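Back from Botitz, and my feet are killing me. We did the stadium today, finally, after me going on about it since August. The tickets came through Hussam Dabbas (he used to work with my brother and always seems to have a spare pair), so 2 seats together in the Covis Stand, which I'd only ever looked at from the other side of the field with a fair amount of envy.

The seating map is no help at all, by the way. It makes the Covis look like one big block, and then you get there and there's a lower part, an upper part and a row of boxes squeezed in between with their own door and their own elevator. We climbed the wrong stairs first. Then we climbed the right ones, which were longer!
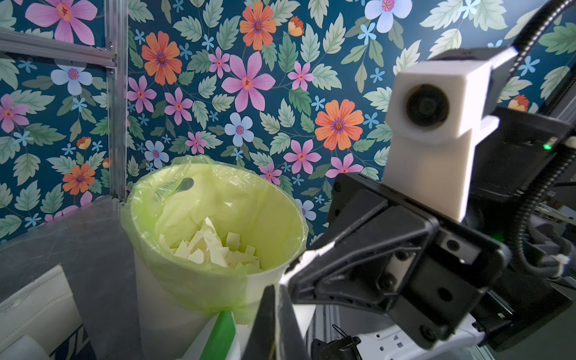
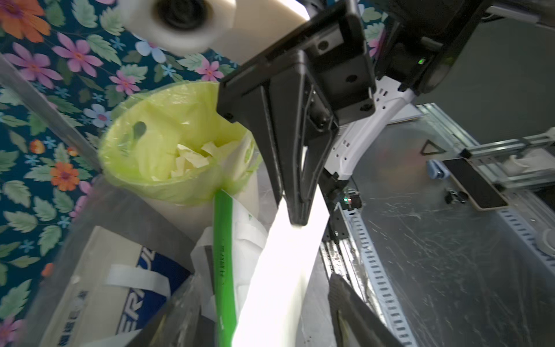
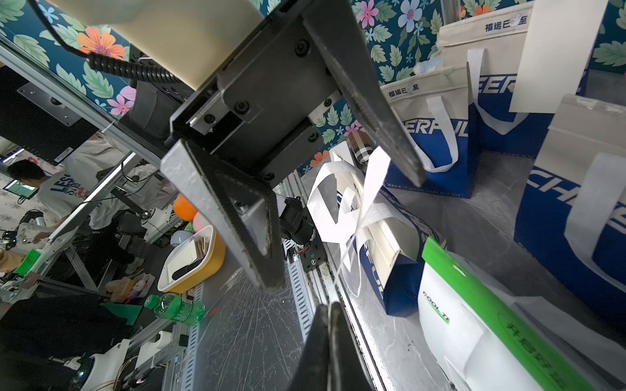 Our row was 18, high enough to see the whole field but low enough that I could still read the shirts. I'd been worried about the roof post on that side – people complain about it all the time – and from where we sat it only hid a bit of the corner flag. I'd take those seats again tomorrow. The sun was the real problem, straight in our eyes until halftime, and of course my cap was hanging on the hook at home.

At the break we walked over to the Chatzigeorgiou end, where there are still 200 of the old bench seats, the long ones without backs. I sat on one for old times' sake and my back said no thank you. Dad had us on those benches every other week when I was little, with a cushion each and one thermos between us.

They say the new Hornatero section will add 2,000 seats, all with backs and cup holders. I hope they keep a few benches somewhere. Also I hope they put in more restrooms, because I missed the first goal of the second half standing in line, and heard it through the wall with everybody else in there yelling.

We lost by one. Hussam wants to go again next month and I've already said yes. Bed now, and I still have to find out what I did with the parking stub.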